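Wuvari工序

Wuvari工序，在厂内文件里写作“Wuvari”，在车间里多半只叫“带手”，是Cevport公司Bakholm返修厂所采用的一套半自动作业方式的总称。它包括几台固定在工位旁的机械臂、一批形状与机械臂末端相同的手持夹爪、一间供员工做示范动作的房间，以及围绕这些设备逐渐形成的一整套排班、评级和交接的规矩。设备由Mekonnen工程行承建和维护，规矩则大半是厂里的人自己一点一点磨出来的，所以同样的设备装到别处，未必会有同样的叫法，也未必会有同样的做法。

在一般的自动化文献里，Bakholm厂的例子常常是作为“示范教学”一类方法的小规模应用来介绍的。论规模它很小，论技术它也谈不上领先，比它更早、更大、更完整的例子有不少。它之所以还有人提起，主要是因为这家厂子从一开始就把过程记得很细，谁在哪个工位、哪项活计什么时候交给了机器、又有哪些活计后来收了回来，都有底账可查，读起来颇有些家常的味道。

名称

“Wuvari”原本是Mekonnen工程行给控制软件起的名字，设备进厂之后，印在操作手册的封面上，员工看得多了，便连机器带活计一起这么叫。“带手”这个说法出现得稍晚一些，取的是师傅带徒弟、手把手教的意思：人拿着夹爪把一件活从头到尾做一遍，机器照着学。车间里说“今天去带手”，意思就是当天不上线，到示教室去做示范；说“这一项已经带出来了”，意思是机械臂做这一项已经通过了厂里的验收。

还有一个相关的说法叫“收手”，指的是把一项已经交给机器的工序重新交回人手。这个词起初带着一点玩笑的口气，后来写进了交接单，成了正式的栏目名称，至今没有改过。

背景

Bakholm返修厂做的是小家电的回收翻新：退货、样机和轻微损坏的产品送到厂里，经过开箱、登记、清洁、拆检、换件、复装、测试和重新包装，再送回仓库。这类工作看上去简单，做起来却十分琐碎。送来的东西新旧不一，包装有的完整、有的只剩一半，电源线有的扎得整整齐齐、有的缠成一团，同一个型号的产品，十件可能就有十种不同的摆法。正因为如此，传统的固定程序式机械臂在这里一直派不上什么用场。厂里早年也试过一台，专门用来给测试合格的机器贴封条，用了一阵子，员工发现为了让它贴得准，必须先有人把机器端端正正地摆到托盘上，而摆正所花的工夫并不比贴封条少，那台设备后来便闲置在了库房里。

引入Wuvari之前，全厂有员工126人，其中大半在拆检和复装两条线上。这两条线的活计最吃手腕，拧、拔、按、扣，一天下来重复的次数极多，换岗申请里写得最多的理由就是手腕和拇指根部酸痛。另一方面，这两条线也最难招到新人，一个新手从上岗到能独立做完常见的型号，要跟着熟手学相当长的一段时间，学成之后又往往因为手上的毛病申请调走。厂方在向总公司递交的设备申请里，把这两件事并列写在最前面，产量的问题反而排在后头。

申请获批之后，厂里没有立刻采购，先在食堂里开了几次说明会。据会议记录，会上被问得最多的几个问题，是机器来了以后谁会被调岗、计件的那部分收入怎么算、机器弄坏了产品由谁负责。厂方对第一个问题的答复是两年之内不因设备减少岗位，对第三个问题的答复是由设备组负责，对第二个问题当场没有答得上来，一直拖到示教室启用之后才有了定论，这一点在后文“报酬”一节里还要谈到。

示教方式

Wuvari的核心做法是示教，也就是由人来做示范，机器从示范里学习动作。与拖着机械臂走一遍轨迹的老办法相比，手持夹爪的好处在于人可以按照自己习惯的姿势和速度去做，不必迁就一条沉重的机械臂。夹爪的开口和机械臂末端一致，人用它能夹住的东西，换成机械臂大体上也能夹住；人用它夹不住的，机械臂也就别指望了。单是这一条，就帮厂里省去了许多无谓的争论，因为哪些活适合交出去，拿起夹爪试一试，心里便有了数。

夹爪的手指上贴有黑白方块组成的定位标记，系统借助标记来判断手指的位置和开合程度。员工对这些标记的态度起初是嫌它碍事，后来则相当爱护，清洁夹爪时会特意绕开，交班时也要互相提醒一句看看标记有没有翘边。夹持面是带细纹的，纹路里容易积灰，厂里的做法是每次交班前用软毛刷刷一遍，刷子就挂在示教室的门后面。

示范由熟手来做，这是厂里定下的规矩。做示范的人通常先把同一件活做上几遍热手，然后才开始正式记录。记录时要求动作完整，中间不要停下来说话，拿错了零件也不必慌张，把它放回去接着做就是。设备组后来发现，这些放回去重来的片段很有用处，机器正是从中学会了夹偏之后如何补救，于是在操作手册的修订版里加了一段话，请示范者不要因为一次失手就把整段记录删掉。

示教室由原先的会议室改成，面积大约相当于车间里的一个工段，到底该不该把它放在离生产线这么近的地方，当初也有过一番讨论。主张放远一些的人认为安静，主张放近一些的人认为来回方便，最后是后一种意见占了上风。熟手们轮流过去，一次半天，做完便回线上。这样的安排使得示教室里的人和线上的人始终是同一批人，两边没有分出彼此来。

刚开始的时候，每个星期能留下来的合格示范很少，一来大家手生，二来零件的摆放、灯光和托盘的高低都还没有定下来。等到这些琐事一件件理顺了，整个示教组一个星期做出的示范将近800次，其中既有拔插头、扣卡扣这样几秒钟就完成的短活，也有把一台搅拌机从纸箱里取出、理好电源线再放上托盘的长活。

做这份工作的人大多是从线上来的，身上的习惯也都带了过来。有人喜欢站着做，有人喜欢坐下来做；有人戴着头戴设备觉得新鲜，有人戴着眼镜又要戴头戴设备，头几天总嫌不自在，要自己慢慢摸索松紧。夹爪握在手里也有讲究，握得太靠前手腕容易累，握得太靠后又不好使劲，每个人的手型不同，厂里索性不作统一规定，只要求夹爪的手指和标记不要被衣袖挡住。

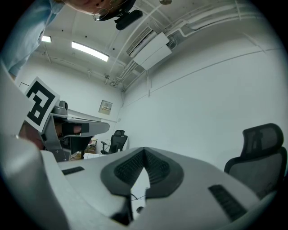 有员工在厂内刊物的来信栏里写道，自己做了许多年的复装，从来没有想过扣一个卡扣要先往里顶一下、再往下压，直到拿起夹爪去教机器，才发现手指一直在替自己记着这些事情；信里还说，教完一个上午，人比在线上干活还要累，累的地方却不在手腕，在脑子里，希望厂里排班的时候能把这一层也考虑进去。

这封来信刊出之后，陆续又有几封信谈到类似的感受，厂方随后把示教的时间由一次一整天改为一次半天，前文所说的半天制便是这样来的。来信中还有人提出，教会机器等于把自己的手艺交了出去，总该留下一点凭据。这个意见后来也被采纳，每一项通过验收的工序，在登记表上都注有参与示范的班组名称，贴在相应的工位旁边。登记表上写班组而不写个人，是班组自己要求的，理由是一项活计往往由好几双手轮流教成，单写一个人的名字，旁人看了不舒服，本人看了也不自在。

应用范围

Wuvari在Bakholm厂的应用是分批展开的。最先交给机械臂的是拔插电源线、取放托盘和扣合底盖，这几项动作短、重复多、对手腕的负担也大，员工几乎没有异议。随后是清洁环节里的擦拭外壳，再往后是一部分换件工序。每交出一项，都要经过试运行、并行和验收三步。所谓并行，就是人和机器在相邻的工位上做同样的活，两边的产品混在一起送去测试，测试员并不知道哪一件出自谁手。这个办法费时间，却很得人心，因为验收的结论由平日里的测试员作出，大家信得过。

厂里经手的产品型号共有257种，机械臂能够独立处理的只占其中的一部分，而且多是外形规整、来货量大的型号。外形古怪的、年代较久的、来货稀少的，至今仍然全部由人来做。设备组曾经设想过把范围逐步扩大到全部型号，后来放弃了这个打算，因为有些型号一个季度也见不到几件，专门为它们去做示范，花的工夫比直接修好要多得多。

也有交出去又收回来的例子，其中最常被提起的是滤网清洁。这项活计在并行阶段表现不错，正式交给机械臂之后却不断出现滤网边缘被夹皱的情况。设备组调整过夹持的力度，也补做过示范，情况时好时坏。后来从熟手那里得知，旧滤网的软硬各不相同，人的手一捏便知道该用多大的力气，而手持夹爪把这份手感隔去了一层，示范的人自己也觉得没有把握。这一项于是收了手，交接单上的“收手”一栏就是从这一次开始填写的。

除了滤网，收回来的还有贴标签和理线当中的几个小步骤。厂里对收手的态度比较平和，既不追究，也不避讳，交接单照例抄送一份给Mekonnen工程行。工程行方面则把这些单子用作改进夹爪的依据，后来的夹爪换用了纹路更细的夹持面，起因就是其中的几张。

对岗位的影响

引入Wuvari之后，厂里岗位的变化要比人数的变化明显得多。拆检线和复装线上的固定工位减少了，多出来的是几类从前没有的差事。

第一类是示教员，由熟手轮流担任，没有专职。第二类叫看线员，一个人照看几台机械臂，负责补料、清理卡住的零件，以及在机器停下来等待的时候判断该怎么办。第三类叫整理员，坐在示教室旁边的办公室里，把做好的示范逐段看过，标出开头和结尾，剔除不能用的部分。最后这一类工作起初由Mekonnen工程行派人来做，后来改由厂里手腕受过伤、不宜上线的员工担任。改过来以后，整理的质量反倒有所提高，因为他们自己做过这些活，一眼就能看出哪个动作是顺手的，哪个动作是勉强的。

看线员的处境在厂内有过较多的议论。从前在线上干活，手里忙着，嘴上可以和旁边的人聊几句，时间过得也快；看线的人手上闲了下来，却要一直留着神，身边的同事又隔着机器，说句话要提高嗓门。不少人做了一段时间便申请调回人工工位。厂里后来把看线的班次缩短，又把相邻的两个看线点挪到一处，让两个人可以照应着说说话，申请调回的人才少了一些。但是也有人始终不喜欢这份差事，宁可手腕累一点，也愿意自己把东西修好。对于这部分员工，厂方没有勉强，人工线也就一直保留着。

年纪较大的员工对新设备的接受程度，比事前预想的要高。设备申请书里原本写着，示教工作宜由年轻员工承担，理由是他们熟悉电子产品。实际做起来，示范做得又稳又完整的多半是老员工，年轻人的动作快，但常常省略一些步骤，机器学去以后容易出错。申请书里的那句话后来没有人再提，倒是年轻人开始到示教室里看老员工做示范，有的还把记录调出来反复看，拿来学手艺。厂里见有人愿意这样学，就把一部分示范编成了新员工的入门材料，这是引入设备时完全没有计划到的一项用途。

在身体负担方面，厂医务室的登记显示，拆检和复装两条线上因手腕不适而来的人有所减少，而看线员和整理员当中因颈部和眼睛不适来的人则有所增加。厂里为整理员更换过座椅，调过屏幕的高度，也要求中途起身走动。至于两相抵消之后究竟是好了还是差了，医务室没有给出结论，员工们的说法也各不相同。

报酬

报酬是引入过程中拖得最久的一件事。Bakholm厂原先实行底薪加计件，拆检线和复装线的计件部分占比较高。示教和看线都没有件数可计，若按底薪发放，去做示范的熟手收入就要下降，若按平均计件补足，线上的人又觉得不公平。最初的几个月里采用的是临时补贴，金额由班组长商定，各班不一，因此闹过一些不愉快。

后来定下的办法是，示教按本人此前一个季度的计件平均数折算，看线和整理则另立工资级别，不再与件数挂钩。人工线继续计件，不过单价有所上调，理由是容易的型号大多交给了机器，留给人的都是难做的。这一条是员工代表提出来的，道理说得很明白：过去一天里有难有易，难的少挣一些，易的多挣一些，拉平了刚好；如今容易的全走了，单价若还照旧，就等于降了工资。厂方核对了几个月的数据，承认确有其事，单价便作了调整。

按示范次数付酬的方案也曾有人提过，试行了很短的时间就停了下来。试行期间示范的数量上升得很快，质量却跟不上，整理员剔除掉的片段明显变多，示教员和整理员之间也生出一些口角。停下来之后，两边的关系又慢慢恢复了。

安全与隐私

机械臂的工位设有围栏和急停按钮，看线员进入围栏之前必须先按停。手持夹爪本身没有什么危险，需要留意的主要是夹手，厂里的规定是不得把夹爪对着他人开合，闲时放回支架，不要随手搁在椅子上。

示教时的记录难免会拍到人，这件事在说明会上没有人想到，是在示教室用起来以后才有员工提出来的。记录里有手，有衣袖，有时还有面孔，谈话的声音也可能录进去。经过商议，厂里定下三条：记录时不录声音；记录只用于训练设备和厂内教学，不得用来考核个人的快慢；员工离职时可以要求把带有自己面孔的片段处理掉。第二条是员工最看重的，因为示范的快慢一看便知，若拿去作考核，往后便不会有人肯安心地慢慢教。厂内的来信栏曾经围绕这一条刊登过不少信件，语气有缓有急，意见倒是出奇地一致。

Mekonnen工程行曾经提出，希望把Bakholm厂的示范用于其他客户的设备。厂方征求了员工的意见之后，只同意提供不含人像的部分，并且要求对方以夹爪的免费维修作为交换。此后夹爪送修的周期短了许多，备用的夹爪也从一把增加到三把。

评价

对Wuvari的评价，厂内外有些差别。外界的介绍往往偏重于效率，认为这样规模的厂子能够在型号如此繁杂的情况下用上机械臂，已属难得。厂内的看法则比较实在一些，谈得更多的是哪一项活好做了，哪一项活难做了，看线闷不闷，新夹爪顺不顺手。总公司曾经打算把这套办法搬到另一处厂房，派人到Bakholm住了一段时间，回去写的报告里说，设备容易照搬，半天一轮的排法、混测的验收、单价的算法这些东西则需要当地的人自己去商量，不宜直接套用。

批评的意见也是有的。有研究劳动的学者指出，两年不减岗位的承诺期满之后，厂里虽然没有裁人，但是退休和离职留下的空缺有一部分没有再补，长远来看岗位仍在变少；熟手的经验变成了记录，保管在公司手里，而员工所得的只是几个月的折算工资，这样的交换是否公道，也还可以再谈。厂方对前一点没有否认，对后一点的答复是愿意在下一次工资协商时列入议题。

参观

Bakholm厂每年九月向员工家属和附近居民开放一次，示教室是其中的一站，来访者可以拿起手持夹爪试一试，通常是把积木从一个盒子夹到另一个盒子里。示教室地方不大，一次进不了太多人，每个开放时段限100人，分批入内，下午三点以后停止排队。孩子们往往比大人学得快，夹上几块便不肯放手，后面的人就只好多等一会儿。

参见

示教编程
手持数据采集夹爪
返修与翻新
计件工资
车间排班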